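About Us

Hi, and welcome to Grarninside! I started this little shop because I couldn't stop buying jellyfish (the toy kind, with the wobbly see-through tentacles) and my shelves at home gave up. Six years later the jellyfish have their own line, called Pluvar, and I still grin every time I open a new carton.

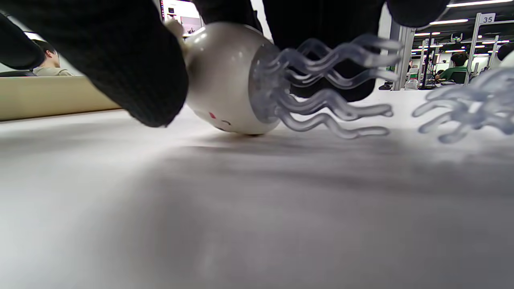 A Pluvar jelly on its side, tentacles out.

Everything we sell gets picked up and looked over before it goes in the mail. I check the face, the dome and then the tentacles, which like to tangle with their neighbors. We wear gloves for it, and yes, it's as fun as it sounds! Last June we sent out 127 orders, our best month so far.
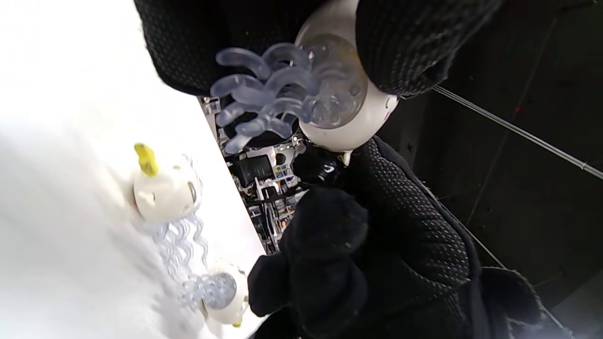 Cheek, dome and a good handful of tentacles.

We're a two-room outfit on the Biveck side of town, above a bakery, so the whole place smells like cinnamon by ten. 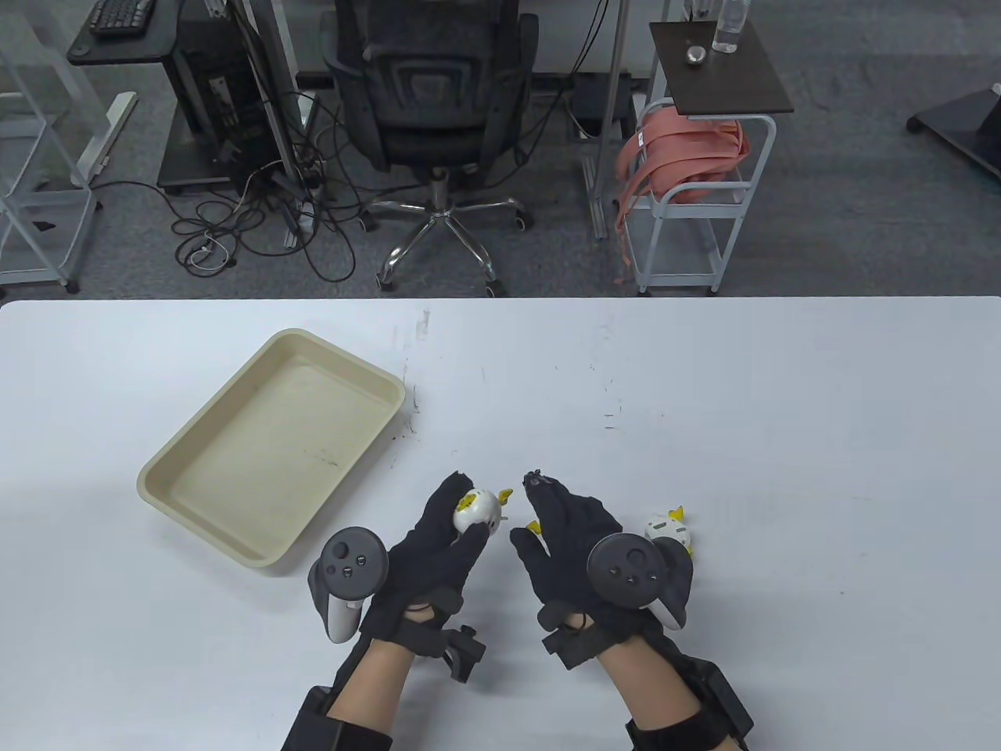
People ask a lot about colors. I like a mostly white toy with one bright bit, and I'll argue for it with anyone who comes in. Blue sells, I know, and we've tried pink. But give me a white one with a yellow tuft sticking up and I'm happy all day. Our Amadi gift boxes lean that way too, in case you want two friends to match.

Orders placed by noon leave the same day, and gift notes are free (I write them by hand, so please forgive the loops).

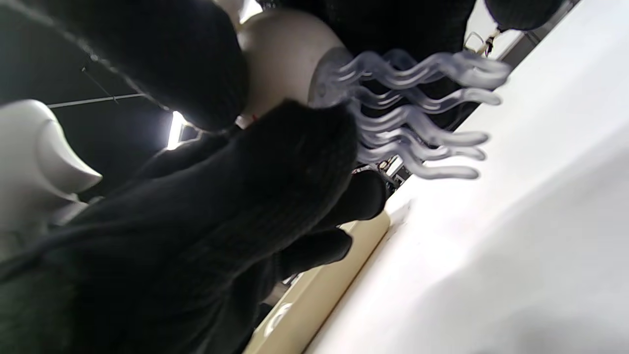

If a box reaches you with something missing or bent, drop me a line and I'll send another one out. Same goes if you just want to show me where your jelly ended up living. I love those emails!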